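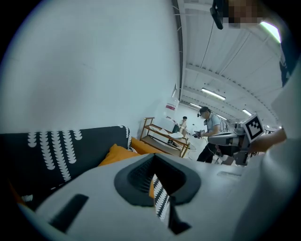
Figure 4.1 Hand-held grippers in use near the sofa. The square black-and-white marker sits on top of the tool.

Chapter 4
Buying a Hand-Held Gripper Kit

When I first taught this course, I skipped straight from robot arms to robot learning and let the students work out for themselves where the demonstrations came from. That was a mistake, and about half the class told me so (in writing!). So now we spend a whole chapter on the tool you hold in your hand, and on the slightly dull but very useful business of choosing one that somebody else has built and wants to sell you.

The kit I'll use as our running case is the Sendness, sold by a small firm called Gurndale. I picked it mostly because I've had my own hands on it for long enough to have opinions. You get two grippers, a head mount, a charging dock, a sheet of printed markers, and a license for the software that lines everything up afterward. Gurndale also offers a service plan where they process your recordings for you, and we'll come back to that in Section 4.3, where I get a little grumpy about the pricing.

Look at the finger pad in Figure 4.1 for a second. It's dark gray rubber with a V-shaped opening and ribs on the inside, and that one part will take up more of this chapter than you might expect. Flat pads are easy to make and easy to replace, but I find a V much kinder to round things like bottle necks and broom handles. With thin, floppy stuff (a dish towel, say) I go back and forth. My students mostly like the V, while my colleague Innes Pollock swears by flat pads and keeps a bag of them in her desk. You'll get to try both in Exercise 2 and pick a side.

Then there's the marker. A camera needs something with a known shape and size in order to work out where a tool is, and a printed black-and-white square is a cheap way to give it that. Cheap is good! But a marker can get covered by a sleeve, scratched, or bent at the corner, and then your tracking goes bad without any warning at all. When you read a sales page that promises "robust tracking," ask what happens when the marker is half covered. I asked Gurndale and got a decent answer. I asked the makers of the Chuensuk, a rival kit we'll look at in Section 4.4, and got a brochure.

Weight is the other thing I'd push you on. A gripper that feels fine at a trade booth can feel like a brick after 26 minutes of folding shirts, and tired people make sloppy recordings. My rule is to borrow the thing for an afternoon before signing anything, and to do real chores with it in a real room, with furniture in the way and another person working nearby.

By the end of the chapter you should be able to read a kit's spec sheet and say which numbers matter for your job, set up a fair side-by-side trial of two kits, and work out what a service plan costs you over a year. The worked trial in Section 4.5 uses 243 recordings from a household tidying task, so have the course files downloaded before you get there.

Before you read on, write down three objects in your own kitchen that you think a two-finger gripper would struggle with. Keep the list. We'll use it in Section 4.2, starting with the finger pads.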